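3.2. Recogida de demostraciones en simulación

El conjunto Grurier se generó íntegramente en simulación, con dos fuentes de demostraciones: teleoperación humana y un planificador con acceso al estado completo de la cocina. La primera aporta 500 trayectorias; la segunda, 2688, obtenidas a partir de variaciones de la postura inicial y de la textura de las paredes. Ambas comparten el mismo espacio de acciones - incrementos cartesianos del efector y un comando de apertura de la pinza - y se almacenan con idéntico formato.

Cada episodio dura unos 30 segundos como máximo. Se descartaron los que terminaban con la puerta abierta por contacto de un eslabón distinto de la pinza, caso frecuente en las variantes Rorkthorpe, de tirador más corto. En las variantes Skodelthorpe el rechazo fue menor. La Figura 2 corresponde a la tarea de apertura del frigorífico. 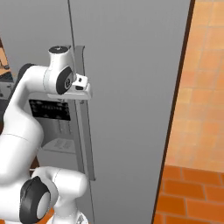 Figura 2. Brazo simulado con la pinza junto a la parte superior del tirador vertical.

¿Por qué se conservan por separado las trayectorias humanas y las planificadas?

Las distribuciones de velocidad difieren: el operador introduce pausas y correcciones que el planificador no produce, y mezclarlas sin etiqueta dificulta ponderarlas durante el entrenamiento. El campo de origen se incluye por ello en la cabecera de cada episodio, siguiendo la convención de Yalçınkaya, y se usa como variable de muestreo en los experimentos de la sección 4.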